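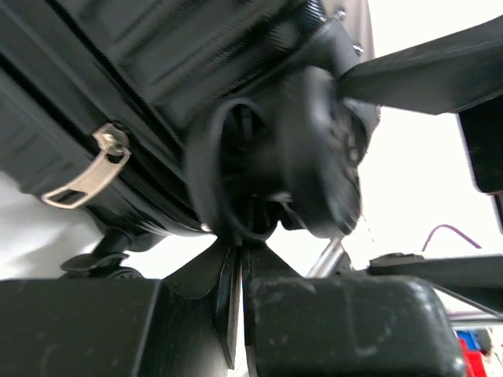
1 min read

Posted in October by the Wenditz luggage desk

I get a lot of mail about black hard-shell spinners, so I put the usual questions in one place!

Do I really need to clean the wheels?
Yes please. Hair winds itself round the axles (mine are awful after a trip), and tweezers get most of it out.
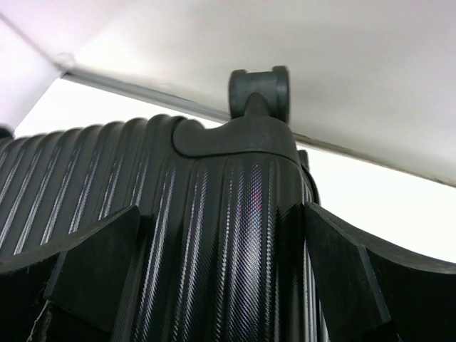

Filed under: Shells & Scuffs

Will the ribs hide scratches?
Mostly! A ribbed shell with a bit of texture takes the knocks on its high spots, and I find a damp cloth and a drop of dish soap does fine. Skip the scouring pads.

Can I store it on its side?
Sure, I do it all the time. Mine lives that way under the bed for nearly 10 months of the year,

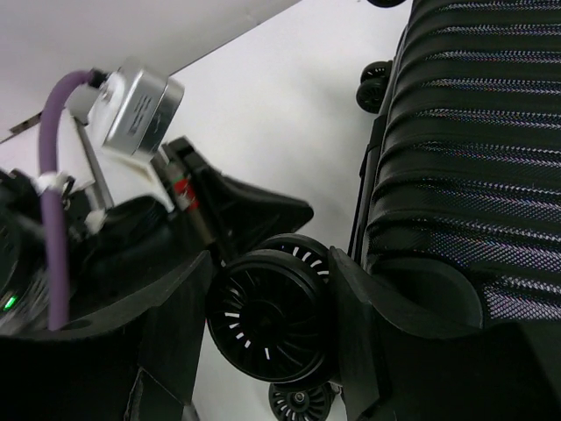

and the wheels haven't minded one bit. Just don't pile heavy boxes on top of them, and leave the zipper open a little so the lining can air out.

One wheel squeaks. New suitcase?
No! Try a tiny bit of silicone spray first, then give it a spin and wipe off the extra.

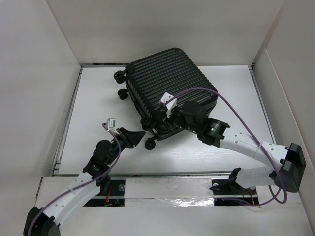 McAlister wrote in to say that silicone only bought 3 quiet trips, and a new set of wheels fixed it for good. Fair enough, I'd swap them too at that point.

Last updated: Saturday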